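Projects > Textiles > Zernley Knitwear Folding Set

Last updated: July

# Zernley Knitwear Folding Set

Short recordings of knit garments being straightened, folded and stacked on a tabletop. Maintainer: Hrvoje Mujić.

## Contents

- 437 clips, 1,423 stills
- 4 garment groups: hats, scarves, sweaters, socks
- 5 start states: flat, half-folded, rolled, crumpled, stacked

## Layout

`clips/` is sorted by garment group, `stills/` by start state. Labels are in `labels.csv`, one row per still. The Skakville and Oton sessions share one label file; Nasr is kept separate.

## Known issues

- Sock pairs in the Oton session are labeled as single items.
- Dark knits lose detail in deep folds. Check these labels by hand.

We use cookies to remember your display settings. Accept | Manage

## Start state: crumpled

A garment is labeled crumpled when it has no straight fold line and its outline does not show its type. Rolled edges do not change the label. The navy knit on the pale wood tabletop has one, sloping down its right side, and a deep curved crease across the middle. Where the type is unclear, enter `unknown` in the garment column.
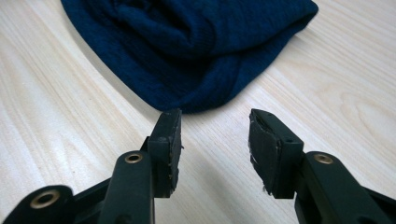
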